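Shelf life: running a tool library in a small town
Speaker notes, Jan 19, 2023 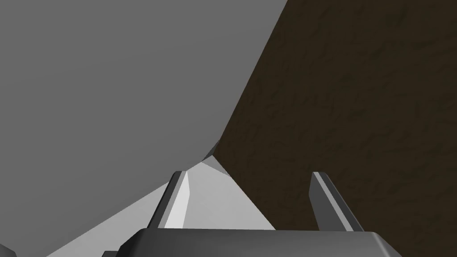 Slide 1. Grey shape against a mottled brown surface.

Slide 1 (title)
Say hello. Check the back row can hear. Mention that the handout is by the door and has the loan form on the reverse.
The talk covers the tool library at Temar, what it lends, what it costs to keep going and what we got wrong in the first year. Questions at the end, but stop me if a word is unclear.

Slide 2 (where we are)
Temar is a town of 4000 people. The nearest hire shop is in Zurnberg and shuts at noon on Saturdays. Most people who want to drill one hole in a wall either buy a drill or ask a neighbour.
We lend from the old ticket office at the station. Two rooms, one radiator. The rent is low but the damp is bad on the platform side, so the hand saws moved to the inner room after the first winter.

Slide 3 (what people borrow)
145 items on the list now. Show of hands: who owns a wallpaper steamer? Who has used it more than once?
Top of the list is the steamer, then the long ladder, then the carpet cleaner. We had expected drills. Most homes already have a drill of some sort. What they lack is the big awkward thing that won't fit under the stairs.
Things that hardly move: chisels, the tile cutter, anything with a petrol engine. We stopped taking petrol tools in April. Storing the fuel was more trouble than the loans were worth.

Slide 4 (how a loan works)
Member comes in, shows card, signs form. Loan is for 12 days. We started with one week and people kept ringing to extend, as a week has only one weekend in it.
We use Clurnik for the catalogue. It does the reminders and it prints labels. It doesn't handle sets well. If a socket set comes back one socket short, the system still shows it as returned. We keep a paper tally for sets. Pass the tally sheet round here.

Slide 5 (safety)
Slow down for this one.
Every mains tool is tested before it goes on the shelf and again at set times. Write the date on the tool as well as in the catalogue. Labels fall off. We use paint pen on the plug.
Every ladder is looked at on return, in daylight, before the borrower leaves. Feet, rungs, locks. If in doubt it goes in the corner with red tape on it and stays there until a second person has looked.
We don't lend chainsaws. Somebody always asks. The insurance would cost more than the rent.

Slide 6 (money)
Members pay a yearly fee. Late fees bring in very little and cause most of the arguments. Lebrun, the next town along, has dropped late fees and says that returns have not got worse. We are trying the same until summer.
Biggest cost after rent is consumables: blades, sanding sheets, steamer descaler. Sell these at the desk at cost price plus a bit. Do not give them away. We did, and ran out of sanding sheets in a fortnight.

Slide 7 (mistakes)
Took every donation. Ended up with a room full of jigsaws, half of them without a guard. Now we publish a wanted list and say no to the rest.
Opened four evenings a week. Two is plenty.
Kept the manuals in a drawer. They should be scanned and the copy tied to the tool.

Slide 8 (if you want to start one)
Find the room first. Ground floor, wide door, somewhere to pull up a car.
Leave this slide up during questions. Opening hours and the wanted list are at the bottom.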